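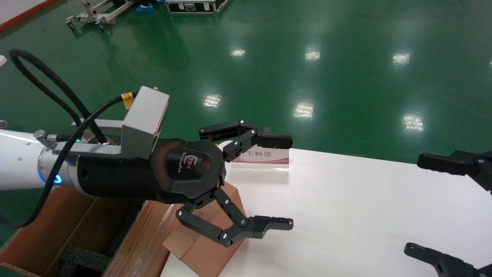 Left arm at the bench, fingers open, blue ring lit. Sign for the unloading area (下料区) behind.

Search the notebook Enter keyword Go

November, cell 2, Molora bay

Started 9.40. Job for today was the cable run on the left wrist and a check of the fingers on both grippers. Callside want the unloading routine running again before their next visit, so I left the programs alone and stuck to hardware.

Cable first. The thick black one comes up out of the round connector on the bracket, goes over and doubles back in a tight loop. I don't like how tight. With the wrist turned right over it pulls on the connector before the joint gets to its limit. The spare cable in the drawer is 900 mm, too short once it has gone round the elbow. Have asked Gralier for a longer one. Until it comes, keep joint 6 speed at 40 per cent and don't use the old park position.

The other cable, with the yellow label, is fine where it is. It goes down across the white link near the ring light. Checked for rubbing along the shell and found none. Label left on, please don't peel it, the number on it is the only record we have of which port it belongs to.

Housing bracket: one screw took a quarter turn, the rest were tight. Knob on the end done up by hand only. If the grey housing gets knocked, the calibration has to be redone, and the last one took me most of an afternoon.

Fingers, left gripper. Pivot screws all checked with the small driver. Opened and closed it 18 times with nothing in it. On cycle 11 the lower finger was a bit late, then normal again. Couldn't make it do it a second time. Wiped the joints, no grease added – the Bezerra sheet says dry only and last time somebody oiled them we had fluff in everything.

Right gripper: same check, no complaints. Ridges on the fingertips cleaned with a dry brush.

Table wiped down. It still picks up specks very quickly. The sign holder had crept towards the middle at some point, so I put it back in the far left corner. There ought to be tape marks for it. The arm clears it with the fingers open but I wouldn't want it any nearer.

Big cardboard box with the foam stays by the table end until the old fingertips go back to Gralier. Shoe covers on the green floor as usual, we are nearly out of them.

To do:
- chase the longer cable
- tape marks for the sign
- run the late finger test again with a part in the grip
- order shoe covers

Stopped 12.15, arms parked by hand, power left on.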